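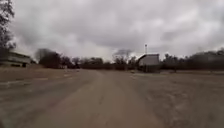 With the coming year's equipment plan now before the partners, I thought it proper to set down my own reasoning on the ground vehicle. Readers who have followed this blog will know that I keep the budget for our small automation practice at Kusivlow, and that I prefer to publish my working while it can still be corrected.

The proposal is for a wheeled outdoor robot able to drive a set route over old paving, to record what it passes and to return to its starting point without supervision. It would be used for surface surveys of disused yards and hardstandings. Three suppliers were approached in March. Druker and Vustitach both submitted full quotations. Kaimal submitted a price for the vehicle alone and asked that the charger, the spare battery and the training be discussed separately. I have entered that quotation in the comparison with those lines left open.

The purchase price has taken up most of our discussion, and in my view it has taken up too much. A machine of this type is a commitment over several years. I have therefore planned on a working life of 5 years, with one set of tyres and one battery replaced within that period, and with a yearly sum held back for repairs. On that basis the Druker vehicle, which is the dearer of the two to buy, becomes the cheaper to own. 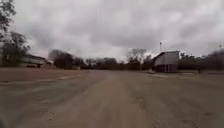

Page last changed: August 2025

The condition of the ground must also be considered. Much of the paving is flat and would trouble no vehicle on the list, but there are cracks and small potholes as well, and a long pale kerb strip along one side. The Vustitach quotation gives a wheel size suited to smooth floors, with larger wheels at extra cost. I have asked that the larger wheels be included in any revised figure.

Zdzisław Sobczak has raised the question of hire. His calculation is that hire remains the better choice until the vehicle is in use for 112 days, after which purchase is to be preferred. I have checked his figures and agree with them. Our bookings for the first year fall short of that number, those for the second exceed it, and I am accordingly recommending purchase with delivery deferred until the second year.

Two matters remain outstanding. The insurer has yet to confirm whether the vehicle may be covered under the existing policy, and storage has not been costed at all. Comments on either point may be left below and will be read before the plan is submitted.

Recent posts
Setting a Repairs Reserve for Small Machines
Notes on Comparing Quotations
Batteries: Replacement or Refurbishment?
Why the Training Budget Was Revised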